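Home Posts Notes Reading list About

House rules for working near an arm

I've been on the arm bench at Zosdale for two years now, and in January I finally wrote down the rules we work by. Before that they lived in people's heads and on one sheet of paper that had been photocopied until the bottom line was gone. Hanyu Lu asked me for a copy for the new starters, so I typed it up properly and it came to a page and a half.

The big standards cover the cell, the risk assessment and the stop functions. They don't say much about a shared table with phones and laptops on it, and most of our days look like that. 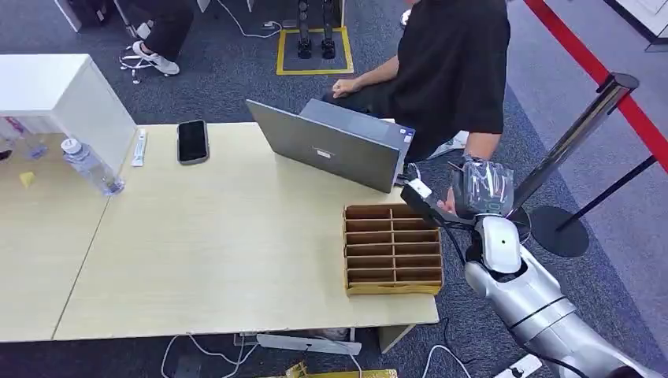
Arm Bench Group, Zosdale Test Floor

The rule I get asked about most is the one on personal items. Phones and water bottles are allowed on the table during setup. Before a logged run they go on the shelf, and bottles go first. A bottle lying on its side can roll, and we had one go under the Schouten arm last year and stop a run at trial 220 out of 900. Starting over took the rest of the day.

Second is hands. If your hand or forearm is within reach of the gripper, the arm is in hold, and the person at the laptop says "hold" out loud before anyone reaches in. It feels silly for the first week. The laptop faces its operator and the lid faces the arm, so other people can't read the state off the screen. They need to hear it.

Third is covers. We allow clear film over a gripper, but it has to be checked for loose ends at the start of each session and changed after 1,000 cycles, or sooner if it tears. Candell sells a fitted sleeve and we tried it for a while. It was fine – we went back to film when the sleeves ran out and never reordered.

Cables are the rule we break. The page says no loose cable in the walkway and no power strip where a person would step. I can find a violation of that on any afternoon, and some of them are mine. We bought 6 lengths of floor cover and I think two are still in the wrapping.

Tape and rope are simple. Yellow tape on the floor marks a spot, and you don't shift what stands in it without telling the group. Rope means visitors stay on the other side.

I left out speed limits, because those are set per task in Iteo and the page would be out of date in a month. The page just says where to look them up. Hanyu wants a section on sitting on the floor next to the table. I have a draft of it, four lines long, and will add it when we agree on the distance.

Contact | Copyright, all posts by the author | Back to top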